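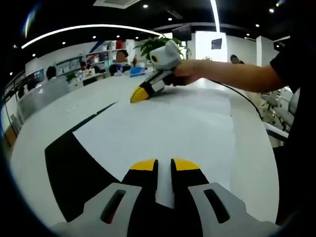 **Ticket 788: Ornden charger drops out in the car** (opened 16/08/2026)

Hi again! So my Pastard still won't finish a charge on the Ornden wall box in the garage. It starts fine, the light goes green, I go make coffee, and then the app tells me charging stopped. It's done this every night this week (and yes, I've swapped the cable over to the spare one).

What I've tried so far:

- turned the wall box off at the breaker, waited, turned it back on
- deleted the Dratilon app and paired the car all over again
- dropped the charge limit in the car menu
- parked the other way round so the cable isn't pulled tight

Last night it quit at 134 miles of range, and the night before it got to 140, so it seems to give up at about the same spot. The app shows "session ended by vehicle" both times, no error code.

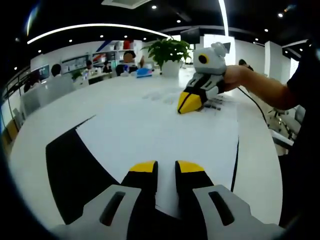
*Sheet of paper on the white table.*

One more thing: the public charger over in Ortuño works great! I've used it 2 times since this started and the car filled right up, which makes me think it's the box and not the battery.

**Update, same evening:** found a pending update for the wall box buried in the Dratilon settings. Installing it now, will plug in before bed and post the log here. Please keep the ticket open!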